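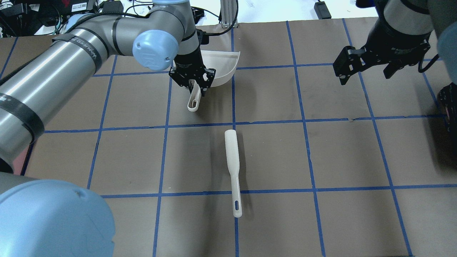 Reading time: 2 min

To: site-staff list
Subject: Re: Bench cleaning trial and the afternoon roster

Colleagues,

I am replying to the list, as several members of the canteen and cleaning teams have raised the same point. The earlier message is quoted so that everyone has it.

> The notice says the arms at Dunudell will learn to clear and sweep the
> benches. There are 8 of us on the afternoon roster. Does this change our
> hours, and who is answerable when a bowl is put back dirty or
> the scraps end up on the floor?

Taking hours first. No position is being removed under the Fleltby agreement, and the afternoon roster stands as published until the end of August. What will change is the order of work. Staff now spend the first part of the shift clearing; under the trial they would check benches and sign them off, and clear by hand whatever the arms leave.

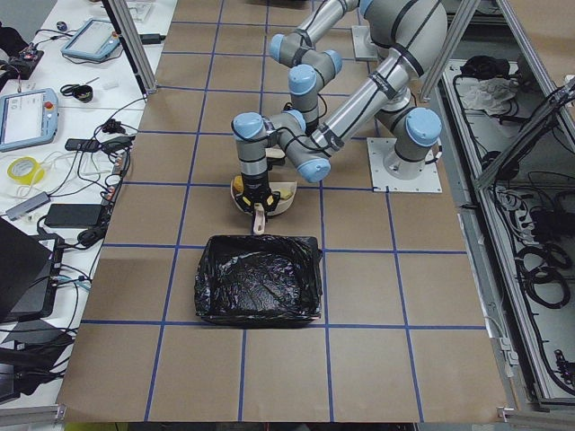 Lindsay Ngata
Workplace Programs, Dunudell

On responsibility, the person signing off a bench is not answerable for a fault made by the machine. Faults are to be entered in the Justar log - a line or two is sufficient - and the program office will follow them up. Sign-off duties will be paid at the existing rate, with 5 hours of training in paid time for each person.

I also wish to correct a figure in circulation. The target is 80 bench clears before the review, and the figure of over 2,000 refers to the full program across all sites.

Staff have asked what sort of sweeping is involved. It is small work with ordinary tools, of the kind already kept at each bench.
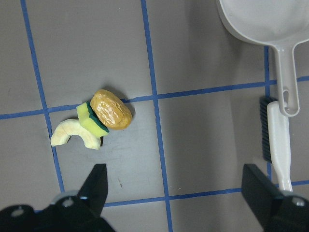 Dustpan and brush, with the sponge and toy food pieces used in the trial.

Comments on the draft duty statement may be sent to me or to your delegate at Alarcón. Please keep replies on the list where you can, so that the afternoon and evening teams receive the same answers.

Regards,
L. Ngata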